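Ovano two-arm kitchen simulator: questions about the gripper release fault

Last changed in September. Please read this page before you send a new report.

What is the fault?

In some runs the right gripper does not let go of the ball. The program sends the open command, the arm goes up, and the ball goes up with it. The log says "released" although the fingers are still closed. We call it the release fault.

Which versions have it?

Ovano 9 and Ovano 10. We have not found it in older versions. If you have seen it there, we would be glad to receive your log.

Is it dangerous?

In the simulator, no. But the same control program can be loaded on the real arms in the Maihi lab, and there it is a safety matter. An arm that believes its hand is empty will move at full speed. Please do not load a program from version 9 or 10 on real arms until you have put in the fix described further down.

What is the cause?

Mesfin Tsegaye found it after comparing many logs. Both arms send their finger position to the same message queue. When the left gripper is already open, its message can arrive at the moment when the program is waiting for the right one. The program reads "open" and does not check which arm has spoken. So the wrong hand gives the answer.

This explains why the fault comes mostly in the ball and cloth task. In this task the left arm waits over the cutting board with open fingers, and the right arm has the ball above the grey cloth.
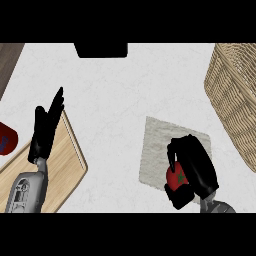

The fault is not connected with the colour or the size of the object. We changed the ball for other things from the Giltden object set and the result was the same. Friction was our first idea, and we lost two weeks with it.

How do I know if my runs are affected?

Compare the word "released" in the log with the finger angle on the next line. If the angle has not changed, the run is affected. Do not trust the success rate in the summary, it is calculated from the same wrong message.

How do I fix it?

Download the Tendedholm patch from the files page and restart the simulator. The patch adds the name of the arm to each message. Old scenes do not need to be made again.

I cannot install the patch now. What can I do?

Keep the left gripper closed while the right one works. It is slower and it does not suit every task, but we did not see the fault with this setting.

Must I throw away my old results?

Only the runs where the angle test fails. The others can stay.

Who do I write to?

Hemi Treloar reads the fault reports. Please attach the full log and your version number.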